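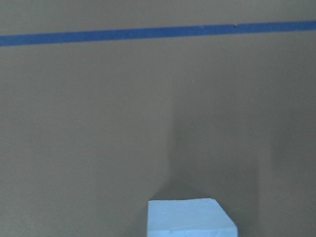

How long should a Bible reading plan for one Gospel be?
Nine days is enough for Mark if you read two chapters on most days and leave room for the long ones.

Setting up the plan

1. Choose one translation and stay with it until the end. The Omton study group reads from a plain-English edition of 286 pages, but any complete text will do.

2. Divide the 16 chapters. Read two a day for the first six days, then two on day seven. Chapters 15 and 16 get a day each.

3. Mark the stopping points in pencil before day one. Follow the chapter breaks — the headings inside a chapter differ between editions.
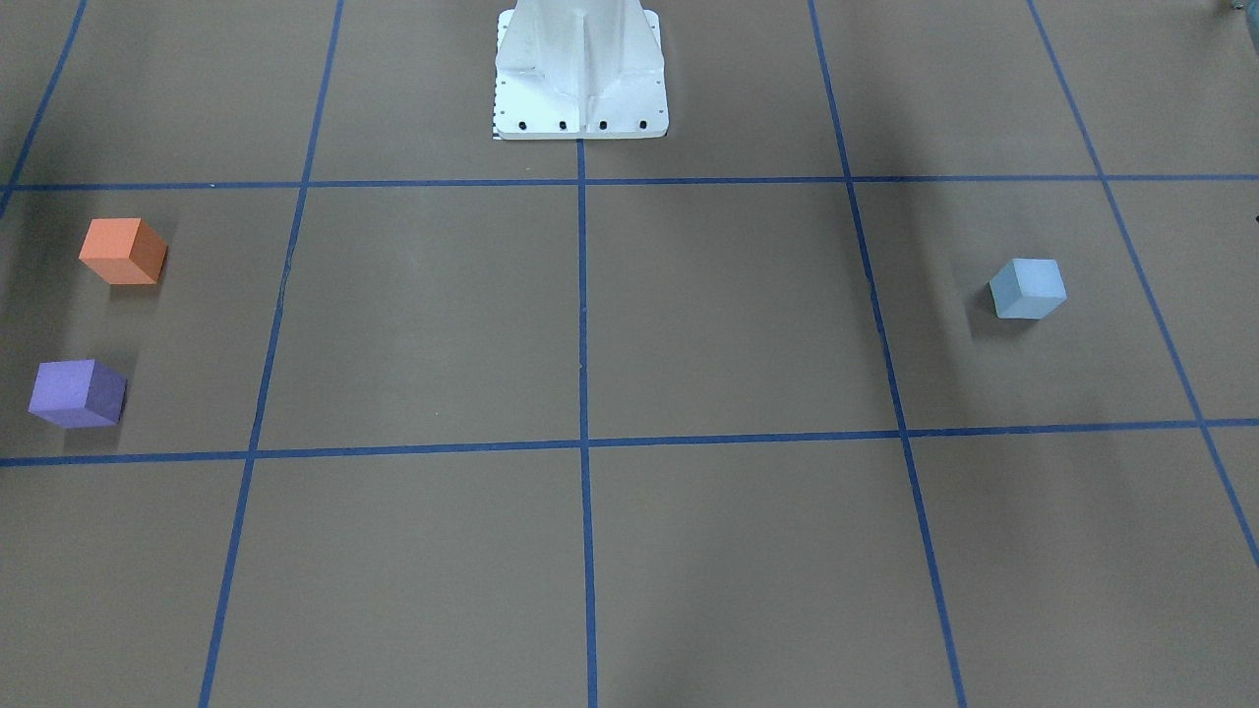 Blue tape grid with three foam cubes

Reading each day

4. Read the passage once without stopping. Read it again and write down who speaks, where they are, and what is asked.

5. Look up any Old Testament line that is quoted. Mark 15:34, for instance, repeats the opening of Psalm 22. Read the psalm in full on the same day.

6. Write one question in the margin or in a notebook. Keep it short.

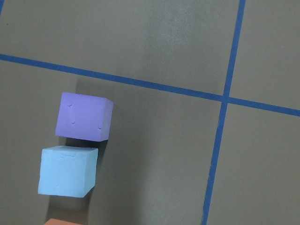
Two strips of blue tape crossing

If you miss a day, move the whole plan back by one. Do not read four chapters to catch up.

Last updated 09/09/2018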